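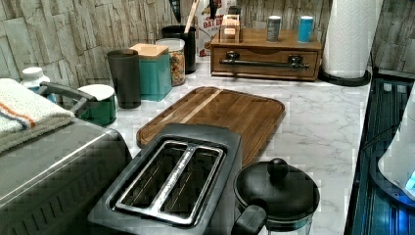
I have been learning Swedish since January, and I said I would write down how it was going once I had finished the first book. I finished it last night, all 272 pages, so I have to keep to that.

The reason for starting was my grandmother's letters. There is a shoebox of them, mostly from her cousin Trygve Boström, who wrote to her for years from a village called Fellska. My mother could read them and I never could. I had one of them translated a while ago and it was nearly all about a boat engine, but I liked it and wanted to read the others.

I use two things. One is the book, which is old and has a lot in it about sending telegrams. The other is Bundomik, a flashcard program that keeps count of the words you have got right. It says I know just under 1000. I would put it lower. I know them when they come up on a card with nothing else round them, and in a sentence I often go straight past them.

The grammar has been easier than I feared. Verbs don't change depending on who is doing the thing, so once you have one form you have it for everybody. What I find hard is the two genders, en and ett. The book gives a few hints and then says to learn each noun with its article, so I have gone back and done all the early cards again.

Listening is a long way behind reading. I tried a radio play and picked out "tomorrow" and "the key". I have gone back to the slow news, which I play in the kitchen in the morning and again while I'm cooking. I repeat whatever I catch. 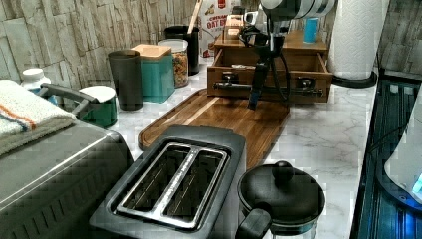 The toaster end of the worktop.

As for the letters, I have now got through three on my own, with a dictionary. Trygve's handwriting is small and he joins words that ought to be apart, so each one took me several evenings. The first was about the weather and a sale of timber. The second was the boat engine again. The third mentions my mother as a baby and asks whether she has stopped crying at night, and I rang her and read it out. She corrected my vowels.

The second book is called Strand and is meant to take you to 2000 words. I have ordered it, and will carry on with the cards until it comes. If anyone knows a decent podcast for people at this stage, with ordinary talk and no music over it, please leave the name in the comments.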